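Left arm drifting low after warmup — anyone else?

carla_b
ramen sorting cell, two arms. Left gripper closes a bit lower than where I teach it. Crinkly bags make it worse. Already redid the zero, no change

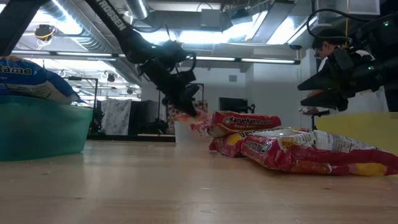
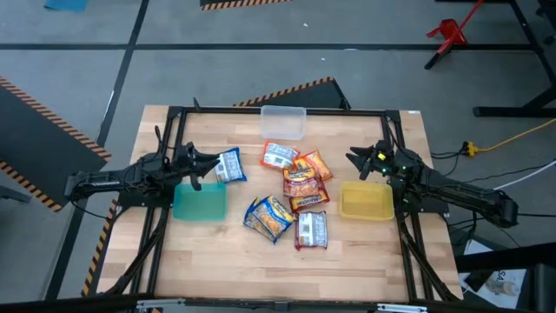 both arms over the ramen packets, bins on the table

Wubshet Robotics Club — Bench Automation

obsa.belay
check the mount screws on the rail first. Mine backed out after 200 cycles

carla_b
tight. checked twice

nahomn
its the shoulder servo. swap it

obsa.belay
disagree, dont swap parts yet. Redo the zero with the arm warm, not cold. Run it 5 min, then home

nahomn
warm zero just hides a worn gear. Wiggle the link by hand, power off. Any play = swap

kidus_k
Also look at cable slack. If the loop pulls on the wrist you get the same thing, worse at full reach

carla_b
ok so no play that I can feel. cable was kinda snug tho. gave it more slack, doing the warm zero now

nahomn
still say servo

carla_b
better on the first 2 bags, leaving it running thru lunch. Will post teh offsets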